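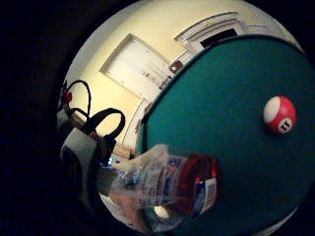
So I gave up my car for January. The whole month! Which, if you know anything about January where I live, should tell you I didn't think very hard before saying yes.

It started in the fall, when Osaze Briggs from the Ekside neighborhood group posted a sign-up sheet for what he was calling the Parked Month. You hand in a promise (you keep your keys, it's not a cult), you write down your odometer number on the first morning, and you write it down again at the end. In between you walk, bike, take the bus, or beg. There were a couple of prizes but mostly it was for bragging rights. I signed up in the evening after sitting in traffic on the Idahosa bridge for the length of an entire podcast, so I was in a mood.

I'd expected a handful of people who already owned reflective vests. We had 133 households by the deadline, and my own landlady was on the list, a woman who drives to the mailbox.

My rules, because everybody got to write their own: no driving for work, no driving for groceries, and one emergency ride that I could use however I liked. I used it in the first week. I'm not going to tell you what for, except that it was raining sideways and there was a sofa involved.

The first few days were bad. I'd love to say I noticed birdsong and felt my shoulders drop, but mostly I noticed that my boots leak. My commute is not long in miles, and I always knew that, but in my head the walk was this impossible thing you'd only do in a blackout. Then I did it and I was at my desk before the guy who parks next to me. I was sweaty and a bit smug and I'd stepped in something, but I was there.

The bus took more getting used to. I hadn't been on the Bakavis line in years, and I'd been telling people for all of those years that it never comes. It comes! It comes every twenty minutes until seven at night, and after that you'd better have a book. The drivers wait for you if they see you running, which I did a lot, waving one arm like I was landing a plane. By the second week there were four of us who got on at the same stop and had started nodding at each other, and by the third week I knew way too much about one lady's gallbladder.

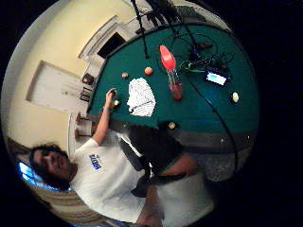
Groceries were where I nearly cracked. I'm used to doing one enormous shop and filling the trunk, and I kept buying like I still had a trunk. There was one walk home with a squash, two cartons of juice and a bag of cat litter that I will remember for the rest of my life. After that I borrowed a folding cart from my sister (it squeaks, people turn around) and started going every couple of days for small stuff. We threw away a lot less food, too. Hard to let spinach turn to soup in the drawer when you personally hauled it up a hill.

The thing I really want to talk about, though, is the street. On my block most of the drivers had signed up, so there were mornings when hardly anything moved out there. You could hear somebody scraping a pan two houses down. Kids were walking to school in the middle of the road, in a big straggly line, with a dad at each end, and they kept doing it even in the sleet. I've lived on that street for nine years and I'd never seen more than one kid at a time walk past my window. I got a little choked up, I was also very tired.

It wasn't all like that. Two streets over, where the cut-through is, the traffic was as awful as ever, and people who signed up over there felt kind of cheated. And one of my neighbors works nights at the hospital and just can't do it, there's no bus, end of story. She got a snippy note under her wiper from somebody, and I think that stinks. If you wrote that note and you're reading my blog, go apologize to her. Osaze brought it up at the next get-together and to his credit he was pretty blunt about it.

Okay, numbers, for those of you who like them. Everybody's odometer readings got added up and compared with what they'd said they normally drive, and my block alone came in 2400 miles under. I stared at that for a while. That's a serious road trip, and we'd been spending it on picking up dry cleaning! My own gas money for the month was zero, apart from the sofa. I did spend some of what I saved on new boots, and a bit more on cinnamon rolls, because the walk home goes right past a bakery and I am only human.

The neighborhood group also got a small grant out of it, $500 from the city's clean air fund, and there was a long discussion about where it should go. I was on team bench. There's nowhere to sit on the whole climb from Flodumell Park up to the library, and when you're on foot with a squeaky cart you start to feel strongly about benches. The other side wanted bike racks outside the laundromat. The racks won by 3 votes and I've mostly gotten over it. They're going in this spring, and they're talking about asking the city to pay for the bench separately, so if you live around here please sign the sheet at the library desk. It's under the tax forms. You may have to ask.

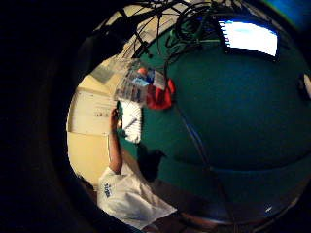
A screen glowing away next to a whole lot of green.

Am I keeping it up? Sort of. I drove on the very first morning I was allowed to, and I circled my office twice looking for a spot and thought, well, this is dumb. Now I walk to work most days and drive when it's pouring or when I'm late, and I take the bus on days when I want to find out how the gallbladder is doing. The big shop is back in the car, sorry. I'm not carrying cat litter up that hill again for anybody's air quality, including mine.

A few of you asked in the comments last time if you can join from outside Ekside. Yes, as far as I know! Osaze wants to run it again next winter with a couple more neighborhoods, and he's looking for somebody who understands spreadsheets better than he does. Leave a comment if that's you and I'll pass it on. Also if anyone has a fix for a squeaky cart wheel, I've tried cooking oil and now it squeaks and smells like fries.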